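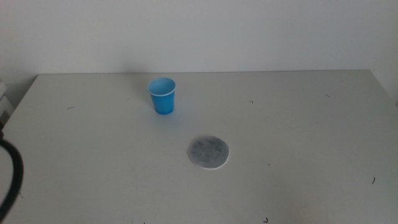
What do I call the divorced wife of an earl in a club newsletter?

Posted November 20, 2025 by bridgewater_lane
Print | E-mail | 34 shares | 3,255 views

I write the newsletter for a small reading club. We follow the families in the society pages, and lately half of our talk is about the Earl of Conside and his divorce. The next newsletter has a page about it, and I am stuck on a very simple thing, which is her name.

In one magazine she is "Lady Conside". In another one she is "Lady Helena Conside". The local paper in Jarkthorpe wrote "the former Countess", and under a photo from the flower show at Andstead she was "Helena, Countess of Conside". All of these were printed in October, so after the divorce was final. They cannot all be right.

The earl is now engaged again. If he marries, will there be two countesses? And do the children (one boy, two girls, the boy is the oldest) lose anything because their parents are not married anymore? One of our members is sure that the boy moves down if the new wife has a son. I don't believe it but I could not show her where it is written.

I need to send the pages to the printer soon and I want to be polite to everybody. The club has 100 readers and some of them write letters when I make a mistake.

2 answers | 5 comments

pollyanna_reads

It's "Helena, Countess of Conside". The one from the flower show was correct. Magazines get this wrong all the time, I stopped reading the captions.

I would just write Helena after the first time. It's a newsletter, not a court document. Don't know about the kids, but I think they keep everything.

Comments on this answer:

bridgewater_lane: Thank you, that was fast. Only Helena feels a bit too familiar to me, like she is coming to our meetings.

pollyanna_reads: Then "the Countess" but that will be a mess when there is a new one.

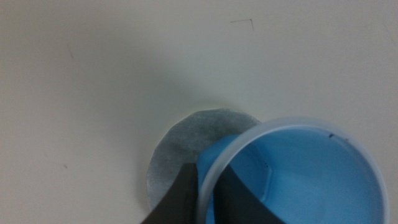 Damian Thaler

The first answer is correct, but I would like to add the reasons, so that you can show them to your member. I learned these rules as a foreigner, with a lot of mistakes, when I translated letters and invitations into English for the Hofstetter guest house. Maybe for this reason I remember them better than people who grew up with them.

First, the name. While she was married to the earl, the formal name was "The Countess of Conside", with no first name in it. In speech and in most articles it was "Lady Conside". After a divorce, her own first name goes in front and the word "The" goes away: Helena, Countess of Conside. The comma is normally printed. It is more a style that she uses than a title she holds, and if she marries again she will usually take the name of the new husband. Some women in her situation prefer to go back to the name they had before. If she has said publicly what she wants to be called, use that and forget my letter.

Now your four versions, because each one has a different problem.

"Lady Conside" is not rude. In conversation a divorced countess is still called this very often, and as long as the earl has no new wife there is only one person it can mean. On paper I would avoid it, because your page is exactly about the divorce and the reader wants to know which lady it is.

"Lady Helena Conside" is the real mistake. "Lady" followed directly by a first name is for the daughter of a duke, a marquess or an earl. It says that she was born with it. If her father was one of these, then the "Lady Helena" could be right in itself, but it would be followed by a family name and not by the name of the earldom, unless the two happen to be the same. Please look up what her father was before you write anything about this. I did not find it in the articles I have seen.

"The former Countess" is a newspaper description. You can use it one time in a sentence, with a small c if your club style permits it, but it is not a name.

"Helena, Countess of Conside" you can print.

Second, the new marriage. There will not be two people with the same name. The new wife becomes The Countess of Conside and is called Lady Conside, and the first wife stays with her first name in front. The whole system of the comma exists for this. Please do not write "Dowager Countess" for the first one. I see this in comments under articles almost every week. A dowager is a widow, so the word is wrong for a divorced lady, also when she is older and has the better hats.

Third, the children. They lose nothing. The parents were married when the children were born, and a later divorce does not change this. The girls are Lady and first name and family name. The oldest boy is the heir. Normally he uses one of his father's lower titles if there is one, and this is a courtesy, he is not a peer while the father lives. If the new wife has a son, this son is younger, so he comes behind his half-brother in the line. He would be "The Honourable" with first name and family name, and in a newsletter you leave out the Honourable and write only the name. Your member was perhaps thinking of an inheritance of money or of a house. That is another matter, it depends on wills and trusts, and I would not touch it on your page – you cannot know it from a magazine.

For the article I would do like this. In the first paragraph write "Helena, Countess of Conside" in full. After this you can write "the Countess" as long as the paragraph is only about her. When the fiancée comes into the text, use her present name, whatever it is today, and do not call her a future countess in the headline. Engagements in these families are sometimes long. If the wedding is before your next number, you change it then.

One more small thing. It is "the Earl of Conside" the first time and "Lord Conside" after. I have seen "Earl Conside" and this is wrong for him, although there are other earls without the "of" where it would be right. Each title has to be checked on its own.

Comments on this answer:

bridgewater_lane: This is more than I hoped for. I looked and her father was a doctor, so "Lady Helena" goes out. I had it in the headline already.

pollyanna_reads: Didn't know that about dowager. I've been saying it wrong for years.

Damian Thaler: Many people do. On television also, so you hear it wrong and then it sounds right.

Print | E-mail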